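How Do Museums Know Who Painted a Picture?

By Tala Kassab, for the young readers' pages of the Clulova Museum

Sometimes a painting has no name on it. The painter did not sign, or the name was under the frame and somebody trimmed the canvas long ago. Then the people in the museum must become a little bit like detectives.

In our museum in Clulova we keep 1,006 paintings. For 296 of them we do not know the painter. On the small label beside such a picture you will read "Unknown artist". It looks like a sad label, but I like it very much, for it means that there is still work for us.

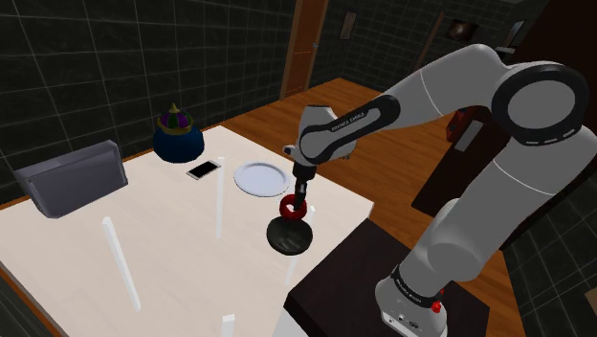
Why did some painters not sign their pictures?
Many painters worked in a big workshop together with helpers and students. The master painted the face, a helper painted the sky, and the picture was sold without any name.

First we look at the front. Every painter has small habits, the same as you have habits in your handwriting. One painter makes ears very round. Another always puts a tiny white dot in the eye, on the left side. The painter does not think about these things, the hand makes them alone. So we compare the ears, the fingers and the folds in the clothes with other pictures where the name is known.

After this we turn the painting around. Children who visit us are often surprised that the back is so interesting! There can be old labels, numbers in chalk, or the stamp of a shop that sold canvas. If the shop opened in a certain year, the canvas with its stamp cannot be older than the shop.

Then comes the paint. Colors also have birthdays. Some blues and greens were invented only in later times, and if we find such a color in a picture, we know it was painted after that, or repaired after that. Be careful with this second possibility. I was once very happy about a green leaf, and the leaf was only a repair.
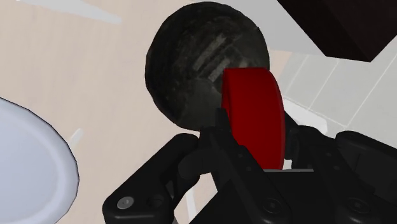

Something red, held upright.

Red is a good color for learning. In the past it was made from earth, from roots, and even from small insects which were dried and crushed. Under a microscope these reds do not look the same.

My colleague Elie Shboul worked for 2 years on one portrait of a girl with a basket. We call her the Kandach girl, after the village where she was found in an attic. He compared her with some 60 drawings by the painter Tarawneh. The hands are very similar. The ears are different. Elie thinks that a student of Tarawneh painted her, and on the label it is now written "Circle of Tarawneh". This means: a person who was near to the painter, but we cannot say which person.

Words to remember
Attribution: saying who probably made a work of art.
Workshop: the place where a master and the helpers worked.
Pigment: the colored powder inside paint.

Try it at home
Ask everybody in your family to draw one hand and one ear, without a name. Mix the papers. Can you find who made each drawing? Write down which small thing helped you.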